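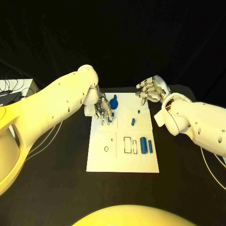 Journal > Small Things > Pegs

Posts Archive About Links Contact

Search this blog Go

Saturday, March 3, 2018

I have spent more of this winter on blue pegs than I care to put in writing, so of course I'm putting it in writing.

The board is white, with faint raised edges that divide it into four rectangles. I like those edges very much. They are low enough that you forget them and high enough to stop a cylinder that has decided to leave. Cylinders are the worst of the blue pieces. A peg will stand on its end all afternoon if you let it, but a short cylinder wants to lie down at a slight angle and think about the floor.

In one of the sections there's a white plate, raised a little, with two small rectangles outlined on it in black. The outlines are where things are supposed to go. That is the entire instruction and I have managed to have opinions about it. Taner Kurtuluş, who got me into this back in October and who has the patience of a parked car, believes a piece is placed when any part of it touches the outline. I believe a piece is placed when it is over the outline and standing up. We have discussed this on the phone. We have discussed it in the parking lot of the Sodville hardware store, with the engine running and his ice cream in the back.

The pegs are tiny. You pick one up by the tips of your fingers, pointing straight down, and your fingertips are then covering the only thing you need to look at. So you aim by memory. I tend to be fine until the last little bit, when I lean in to check and knock over its neighbor. There is always a neighbor. I've started keeping the spare pegs near the top of the board so my sleeve doesn't sweep them off, and now my cuff gets them on the way back instead.

Then there's the round one with the knob. Taner calls it the pulley. I call it the lid, because it looks like the lid of a very small casserole, and I have to stop myself lifting it to see how dinner's coming. It is by far the easiest piece to grab and I save it for when things have gone badly. Ten pegs on the carpet? Go move the lid. Instant competence.

Some things I've changed since the fall:

The black cloth stays up behind the table. Before that I had the bookcase back there, and I'd be halfway to the outline and find myself reading spines.

The table has to be dark. I tried it on the pale kitchen one and the white board more or less dissolved at the edges, which did my elbows no favors.

Warm lamp, sorry. I know daylight bulbs are better for close work. Everything off-white turns the color of old piano keys under mine, but the blue still shows up fine and I don't feel like I'm at the dentist.

Thirty minutes is my limit. After that I start setting pieces down hard, the way you put down a mug when you want someone in the next room to notice.

I did write down one number, which I regret. Since New Year's I've put 488 pieces on those outlines, by my rules. By Taner's rules it would be a good deal more and he has offered, twice, to recount from my description. I declined both times.

Next up is the lower half of the board, which I've been ignoring on the grounds that it's closer to me and therefore closer to my coffee. Taner wants to try it with the left hand only. I told him I'd think about it, and then I went and found the peg that had been missing since Tuesday. It was in my slipper.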